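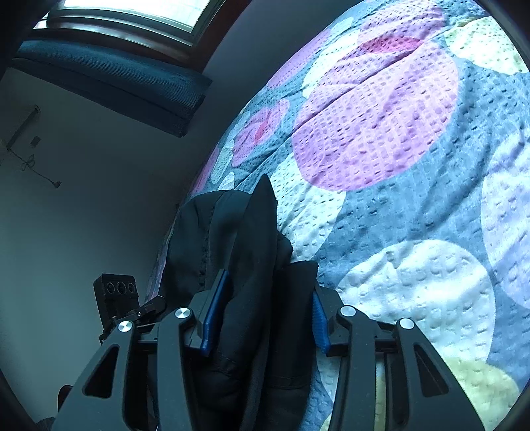 Zider hand-held gripper: is it worth the money for a small team?

I bought two of these in November, out of a budget I'd already stretched further than my boss would like, so I'll start with the money. The Zider kit came to $3,202 for the pair, sensor modules and clamp brackets included. I had $2,000 set aside per person for gear and two people collecting, so on paper I came in under. Then the extras started! More on that in a minute.

We use them for household handling, mostly laundry and bedding. Our list has 64 tasks on it and well over half involve fabric of one kind or another, picking up a jacket off a bed being pretty much the bread and butter. If you're planning something similar, buy for cloth first. Hard stuff like cups and boxes is forgiving, and just about any gripper I tried could manage a cup.

What I like

The blue ribbed pads are the best thing about it. I'd been borrowing a Grustby before this, with smooth pads, and a heavy coat would slide out of it if I so much as turned my wrist. The Zider hangs on a lot better, especially if you go for a fold that's already standing up and don't try to pinch the flat part (took me an embarrassing number of tries to work that out). The finger arms are thick plates with cut-outs, and they feel solid. I've knocked mine on a bed frame more than once and nothing has bent.

Mounting the sensor module was easy too. It's a small black thing with three lenses in a row, it clamps on at the side, and I had it on before my coffee was ready.

What I don't like

It gets heavy. Twenty minutes is fine, an hour is not, and if you're working out how many tasks a person can get through in a day, please don't do what I did and base it on the first morning. I cut our daily target by a third after the first week and everyone was happier.

It's also wide. The arms stick out a fair bit with the fingers open, so getting between a bed and a wall takes some wriggling. And the manual is dreadful, four pages and one of them is the warranty.

The stuff I forgot to budget for

Spare pads, a second set of brackets, a padded case, cables. All of that was another $691, which I ended up taking out of next quarter. I had put down a big round zero for spares in my original spreadsheet, so learn from me. Mirsad Jurić, who does our purchasing, now adds a line for wear parts before he'll even look at a quote, and he sends me the old spreadsheet every so often just to be mean.

I got a quote from Zupan as well. Nice people, quick to answer, but they only sold the gripper and the sensor as separate orders with separate lead times, and I didn't want one sitting in a drawer waiting for the other. The Nolasus was cheaper than both and I was tempted (really tempted), but I couldn't get replacement pads for it without buying the whole finger, and with this much fabric work that ruled it out for me.

Would I buy it again?

Yes, for two or three people doing mostly soft items. For a bigger group I'd rent a couple first, get everyone to use one for a full day, and then ask for a bulk price with the spares written into the same quote. Four stars from me. I'm taking one off for the weight and the manual, and I've got a third one on order for spring.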